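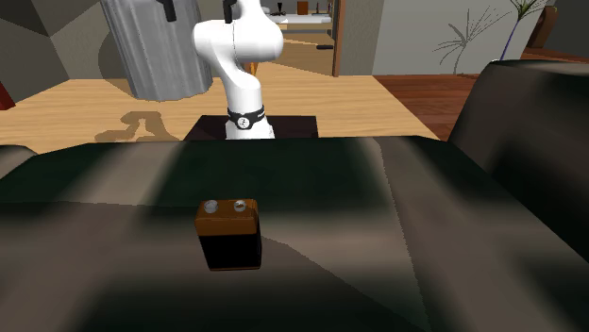 A nine-volt type battery on a plaid seat. Illustration.

In Praise of the Kitchen Drawer

By Cleiton Brandão

My grandmother kept a drawer to the left of her stove, and if you needed a thing and didn't know where it lived, it lived there. Rubber bands, a church key, birthday candles already burned halfway down, the spare key to a car she had sold before I was born. When she moved out of the house on Drirach Street we packed that drawer last, and my aunt wanted to tip it straight into a trash bag. I'm afraid I made a small speech. I have been making versions of it ever since, and this is the longest one so far, so pour yourself some coffee.

I think a home ought to have one place where things are allowed to be undecided. I say this as someone who likes a tidy house very much (my wife will laugh, but I do). I fold the dish towels in thirds. I alphabetize the spices, or I did until we got so fond of cumin that it moved up front by the salt. But somewhere along the line we all got talked into the idea that every object has to earn its shelf or go, and I believe we have lost something by it.

A couple of years ago I took one of those decluttering classes at the Grivell library. The teacher was lovely, and she brought lemon bars. She asked us to hold up each thing and say when we had last used it, and if the answer was more than a year, out it went. I went home and did as I was told. Out went the little brass hooks, the odd screws, the bit of picture wire wound around a pencil, the tube of bicycle patches. I felt wonderful for close to a month! Then in March the bathroom mirror came off its nail, and I drove 4 miles to buy a packet of picture wire, and after that I drove back for the hooks.

Now, you could say that a packet of wire is cheap and a clear drawer is worth the price, and my teacher would say so very kindly. My neighbor says it too, and he has a point. But I don't think the money is what bothered me. When I had that drawer, a broken thing in my house was an invitation to rummage around for ten minutes and see what could be done. Without it, every broken thing became an errand. You stop looking at the wobbly chair as something you might fix while the soup is on, and you start looking at it as a trip to the store, and then, because you're tired, you stop looking at it at all.

The drawer also keeps company with you in a way the labeled bins don't. I opened my grandmother's not long ago (it came to me in the end, drawer and all, and it sits in a cabinet it doesn't quite fit) and found a ticket stub for a dance at the Afridi Hall, number 572, torn neatly across one corner. She never mentioned a dance. My mother didn't know about it either, and we had a long phone call guessing who had taken her and what she wore, and we got on to other things, and it was past eleven when we hung up. Nothing in my filing cabinet has ever kept me on the phone that late.

I will admit the drawer can get away from a person. One becomes two, two become the hall closet, and I have an uncle in Dadollow whose garage is a warning to us all. So I do believe in a limit, and my limit is the drawer itself. When it won't shut, I sit down at the table with it and a cup of something and go through it, slowly. Dead pens go. Dried-up glue goes. The key to the car that was sold stays, and I couldn't give you a good reason for it, and I'd like to live in a world where I'm not asked for one.

My daughter has just moved into her first apartment, with a kitchen about as wide as a bathtub is long. It has three drawers. She called last week to ask what I thought should go in the third one, and I told her to leave it empty a while and see what turned up. She has since reported a corkscrew, two buttons and a takeout menu.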